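Forum index > Manipulation > Tool use and in-hand estimation

Thread: Training on where the tongs are, instead of where the gripper is

quillback
Hello everyone, and thanks again for all the help in my old thread about the tray heights. We have finally got to a point where I feel comfortable writing up what we did, and I'd love to have people pull on it a little before it goes into the internal report at Stavholm.

The task is serving tongs. The robot holds an ordinary pair of metal tongs in a parallel gripper and moves pieces of bread off a tray. Our first policy was trained the usual way: wrist camera in, gripper pose and gripper width out, copied from people driving the arm by hand. It learned the big motion very nicely and then missed the bread by a finger's width, or pinched the air right above it, and we spent a long (and I will admit somewhat grumpy) February blaming the camera calibration.

What we think was really going on is that the tongs never sit the same way twice. They turn a bit between the fingers, they slide up or down, and one arm can lean while the other stays put. So "gripper here, width this" means one thing in one demonstration and something else in the next, and the policy averages the two, bless it.

The change is small. We keep the same camera and the same network, which we call Flamel, but we add a second head that predicts a line for each tong arm in the camera view. The action is then written relative to the space between those two lines, and a little controller turns it back into gripper motion. We trained it with some 48 demonstrations, so this is a small study and I don't want to dress it up as anything bigger. On trays it hadn't seen, it was clearly better at getting hold of the bread, and the gap was largest when we had set the tongs crooked on purpose. When we set them neatly, the old policy and the new one were close to even.

Would be very glad of thoughts, kind or otherwise.

mossandgravel
Congratulations, I remember the tray thread and I'm so pleased this is moving along! I like the idea a lot. I did something in the same family with a spatula and had the same feeling that I was fighting the grasp and calling it a vision problem.

One question though. How do you get the labels for the lines? If somebody has to draw on every single image then I think that's where most people reading the report will quietly close the file.

quillback
Thank you! We draw on a handful of images per demonstration and then let a tracker (Vetach, it's our own, nothing fancy) carry the lines through the rest. A person looks over the result and fixes the places where it wandered off. It wanders most where the metal picks up a dark reflection, so that part still takes patience and a good cup of something.

tern_lab
I'm going to be the disagreeable one, with all due affection. I don't think you have shown that the lines are what's helping. You've given the network an extra thing to predict, and extra things to predict often help when there isn't much data, whatever they are. You would need a run where the head predicts the lines but the action stays in the old gripper form. If that run does just as well, then the story about the tongs sitting differently is a nice story and nothing more.

I'd also want to see what happens with a cheap fix, such as a molded grip on the tongs so they can only sit one way. A great many kitchens would take the molded grip over your second head.

quillback
No, that's fair, and I should have put it in the first post. We did do the run with the extra head and the old action. It landed between the two, nearer to the old policy than to the new one. I'd be happier if it had been repeated by somebody who didn't want a particular answer, which I'm afraid I did.

About the molded grip, I agree it would solve a lot of this for one pair of tongs. We wanted any pair out of the drawer. We have used three so far and they are all different in how springy they are and how wide they stand open.

oddjob_ellen
Jumping in from the hardware side. I side with tern_lab on the grip, sorry! We fitted one on our Uzor arm for a ladle and never looked back. But a ladle is one solid thing and tongs have two arms that move against each other, so perhaps it isn't a good comparison, and now that I've typed that out I may have argued myself halfway over to quillback's side.

Can I ask what the camera sees during the approach? I'd have expected the fingers to hide just the part you care about.

quillback
Less than you'd think! The camera looks down past the fingers, and they stay in the lower corners, so both arms of the tongs are out in the open for a good long stretch. What you lose is the very ends. In the view I'm adding to this post, the finger on each side has its point against the outside of a tong arm, the left arm is almost perfectly upright, and the right one leans in toward it, so the gap is widest up over the tray by the bread and narrows toward the gripper. If you only knew the finger width, you'd have to guess at all of that.

It also shows why I'm fond of the lines as a target. The left arm goes from dark reflections over the tray to silvery gray over the white table, and a plain color mask gave us a broken-up mess on metal like that. A line can be carried straight across the change.

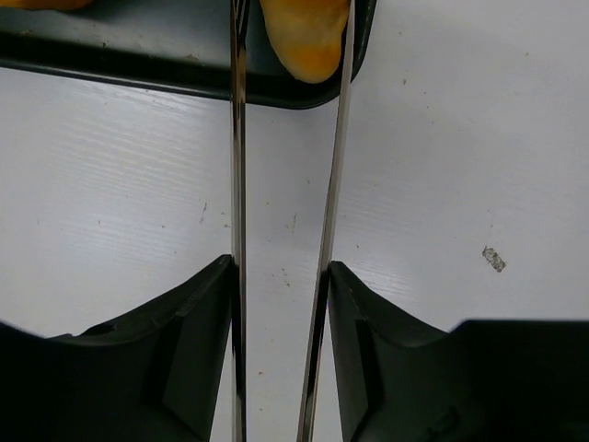 Virgilio Padilla
I think both camps are partly right, and the argument is over what gets held constant. A molded grip fixes how the tongs sit in the hand, but it does nothing for how far the arms flex once they close on something. Your lines could, in principle, pick up both. Do you keep updating them during the squeeze, or are they frozen once the closing motion starts?

I'd also gently push back on straight lines. Springy tongs bow when you press on them. If the bow is small it won't matter for bread, but I wouldn't promise it for anything slippery.

quillback
We update them all the way through, yes, though the estimate gets jumpier near contact and we smooth it quite heavily there. That smoothing adds a delay, and I suspect it's behind a good share of the misses we still have. And you're right about the bowing. We treat each arm as straight because it was easy, and I haven't measured what it costs us.

tern_lab
Okay, I've softened. The frozen versus updated comparison that Virgilio is hinting at is the one I would read the report for. If updating during the squeeze makes a real difference, no molded grip is going to give you that, and I'll say so cheerfully. If it makes no difference, I'm keeping my grip.

mossandgravel
Seconding that run. And please do split the results by tongs, even if the numbers get small and a bit embarrassing. With my spatulas, one of them was doing nearly all the good work for the whole average and I only found out when somebody asked.

quillback
Both runs are going on the list, and the split by tongs I can do from the logs we already have. The frozen version needs arm time, so I'll have to ask around for a free morning. I'll post the tables in this thread when I have them, including the ugly pair that pulls to one side.

oddjob_ellen
Please label that pair in the table, I have a soft spot for it already.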